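7/15/25 見学会デモ 作業記録

Coppensからの見学受け入れ。場所は2階の計算機室、実機は使わずシミュレータのみで実施。午前に準備と通し確認、午後に本番。以下、次回担当者への引き継ぎを兼ねて残す。

構成
シミュレータ本体は通常の開発用ビルド。シーンはGrimoの台所系セットから読み込み、テレオペと軌跡再生はBovska経由。アームはFranka一式、グリッパは平行2指。投影は固定視点と手首視点の2系統で、左のモニタに固定視点、右のモニタに手首視点を出した。操作卓はモニタの手前に置き、見学者は操作者の後ろに立つ配置。前回はプロジェクタを使ったが、濃色の天板の上で黒いグリッパが沈んで見えたため今回はモニタに変更した。輪郭の見え方は明らかに改善。

午前
起動時にシーンのテクスチャ読み込みで一度停止。キャッシュ先のパスが先週の整理で変わっており、Bovska側の設定だけ旧パスを参照していた。設定ファイルを直して再起動、以後は問題なし。設定はローカルに上書きしただけなので、リポジトリへの反映が残っている。

手首カメラの外部パラメータを確認。4月に変更した値がそのまま入っていたので今回も同値で使用。再生時に固定視点と手首視点のフレームがずれる件は、描画を同期モードに切り替えて解消した。ただし同期モードでは操作の追従がわずかに遅れる。再生は同期、テレオペは非同期、と切り替えて使うことにした。切り替えは手動で、忘れやすい。

対象物の初期配置は乱数シードを固定した。見学者の前で届かない位置に出ると説明が面倒になる。アームの台座位置は既定値のまま。島型カウンターの手前側の縁に寄せると肘が視界を塞ぐので、固定視点を少し引いて調整した。 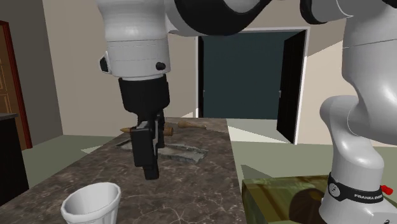
把持の前段で速度を落とす設定も入れた。天板に近い高さでは指先の接触判定が過敏で、わずかに触れただけで反力が跳ねて手首が振れることがある。下降速度の上限を下げ、天板からのオフセットを少し上げたところ、通し確認では発生しなかった。根本対策は衝突形状の見直しだが、今日は触らない。

通し確認は再生、テレオペ、学習済み方策の順。方策の推論は別の計算機で回しており、起動後の最初の一回だけ応答が遅い。見学者が来る前に空で一回走らせておくこと。

午後(本番)
導入の説明は短めにした。資料は既存のものを流用し、データ件数だけ更新。現時点の収録軌跡は1,515本、シーンは38種、再生検証まで通ったものが279本。検証済みの割合が低いことについて、やはり質問が出た。検証は再生後の対象物の最終位置を元の収録と照合する方式で、物理エンジンの版を上げた際に過去分をすべて未検証へ戻したため、と回答。納得はしてもらえた様子だが、検証の進捗を示す図が資料にないのは不親切だった。次回までに追加する。

再生デモ
検証済みの軌跡から操作の異なるものを選んで連続再生。固定視点だけを見ている人が多く、手首視点に目が行くまで時間がかかった。手首視点の説明を先にしたほうがよい。固定視点ではアームのリンクが対象物の手前に入りやすく、接近の最終段では手首視点のほうが情報が多い。この順で話すと二つの視点を使う理由が伝わりやすい。

ボウルの把持は、縁を指で挟む方式と外側から全体を抱える方式の両方を収録している。開口が指の最大開き幅より大きいものは前者しか選べない。縁を挟む場合は片方の指を内側に入れるので、接近方向と手首の回転角が両方合っていないと、指先が縁に乗り上げる。見学者にはこの部分が一番わかりやすかったようで、再生を途中で止めて手首視点で説明した。 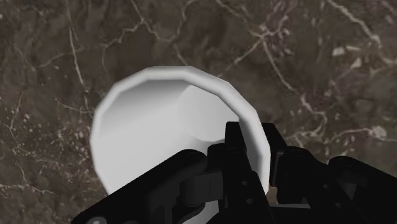

図2 手首視点。白いボウルの縁をまたいで指を配置、左の指が縁の内側、右の指が外側。

縁の形状について質問あり。拡大すると円ではなく短い直線の連なりに見えるが、把持に影響しないのかという内容。表示用メッシュと衝突判定用の形状は別に持っており、把持の可否は後者で決まる、と説明した。ただし後者も凸分割した近似であり、分割の粗い箇所では指が実際より早く当たる。粗い分割のまま収録した軌跡を実機にそのまま持ち込めるかと聞かれ、そのままは使っていないと回答。実機側では縁の厚みと摩擦を測り直している。

テレオペ体験
希望者に操作してもらった。非同期モードへの切り替えを忘れて開始し、最初の体験者だけ遅れのある状態で操作させてしまった。途中で気づいて切り替え、やり直し。操作卓に現在のモードを表示する欄があるとよい。

操作の傾向として、初めての人は高さ方向を固定視点だけで判断しようとして、指先が天板に早く着く。手首視点に視線を移すよう声をかけると改善する。ボウルの縁に対しては、内側へ入れる指に注意が集中し、外側の指が縁の上に当たる例が多かった。手首を先に回してから下ろすよう指示したら、体験者どうしで教え合う形になり、こちらの説明は減った。

把持力の感触が返らないことへの指摘もあった。現状の操作デバイスに力覚提示はなく、グリッパの開き量を画面に数値で出しているだけである。数値の位置が右モニタの隅で、読めていない人がいた。文字を大きくするだけでも違うはず。

方策デモ
対象物の位置をこちらで動かし、学習済み方策に把持させた。固定シードの配置では成功。位置をずらした場合は成功と失敗が混在した。失敗の主な形は、縁の手前で降下を始めて指が両方とも外側に落ちるもの。手首視点の画像を入力に含めた版では減ったが、なくならない。その場で両版を切り替えて見せたところ、失敗の例も見られてよかったとの感想をもらった。

切り替え時に推論側のプロセスが前の版の重みを保持したまま残り、一度だけ旧版が動いた。ログで確認して再起動。見学者には再読み込みが必要になったと伝えて、その間に質疑を挟んだ。終了処理のスクリプトを直すこと。

質疑(主なもの)
収録から学習までの所要については、シーンの準備の比重が大きいと説明。アームを動かしている時間より、対象物の質量と摩擦を決める時間のほうが長い。見た目だけ整ったシーンは増やしやすいが、把持の検証には使えない。

台所以外のシーンの予定。Ilgateの倉庫を模した棚のシーンを作成中だが、公開できる段階にない。棚は天板と違って上方向から手首を入れられないため、接近姿勢の生成から作り直しになっている。時期の質問には未定と回答した。

実機の見学の可否。安全柵の改修が終わるまで受け入れていない。Coppens側は実機での比較を希望しており、改修後に改めて連絡することにした。

収録データの提供条件。こちらでは即答できないので持ち帰り。窓口に転送済み。

所見
全体としては予定の時間内に収まった。再生と体験の間が詰まっており、切り替え忘れはその影響が大きい。間に短い休憩を入れる。立ち位置は操作者の真後ろに人が集まり、端の人から右モニタが見えにくかった。モニタをもう少し内側に向ける。

空調の音で後ろの声が聞き取りにくく、質問を二度言ってもらう場面があった。機材側の対策は難しいので、質疑だけ隣の会議室に移す案を検討。

残作業
・Bovskaのキャッシュパス修正をリポジトリへ反映
・同期/非同期のモード表示を操作卓に追加
・推論プロセスの終了処理を修正
・検証進捗の図を資料に追加
・開き量の表示を拡大
・縁の衝突形状の分割を細かくして再生検証を再実行(計算資源の空きを先に確認)
・Coppensへ資料の更新版を送付

シード固定の設定は開発用の既定値に戻した。下降速度の上限は下げたまま残してある。テレオペで動きが鈍いと感じたらここを確認。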